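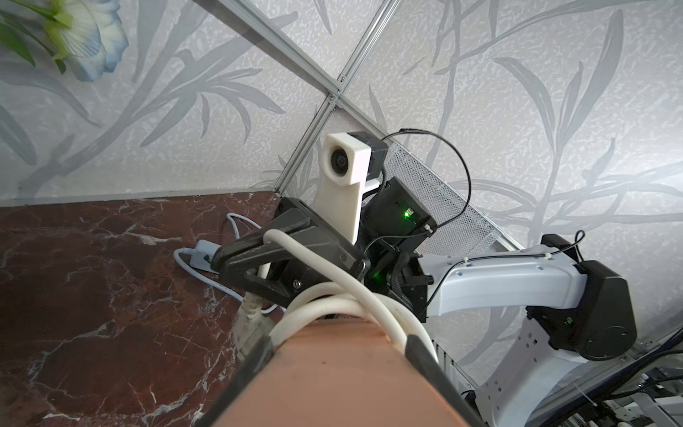 Product Review: Walteo Coiled Utility Cable, White

The Equipment Office at Kenstead evaluated the Walteo white utility cable in November as a possible replacement for the Azar cable now issued to its workrooms. The review was conducted by Mostafa Benjelloun over a period of 20 working days. Seven units were purchased at the regular retail price.

The Walteo is a thick cable, and this is the first thing most users will notice. It holds a coil well and does not kink when stored in overlapping loops. It is less agreeable in tight spaces. Staff who routed it behind the Prellen storage units found that it needed a wider bend than the Azar, and two asked for a longer version.

The outer jacket is smooth and wipes clean with a damp cloth. Connectors are another matter. Dirt collects on them after ordinary handling, and the white finish of the cable makes any discoloration more noticeable. A dark version would be welcome – the manufacturer does not offer one at present.

Each unit was connected and disconnected 1000 times. No connector became loose, and no unit lost its signal. The Azar cable, tested earlier under the same procedure, began to show wear at the collar before the test was complete.

Packaging is plain and adequate. The printed instructions are short, and the advice on coiling should be placed nearer the front.

The Walteo is recommended for general workroom use and for items that are stored and taken out often. It is not recommended for permanent installation in narrow channels. Departments may order it through the supply desk under item number 1093.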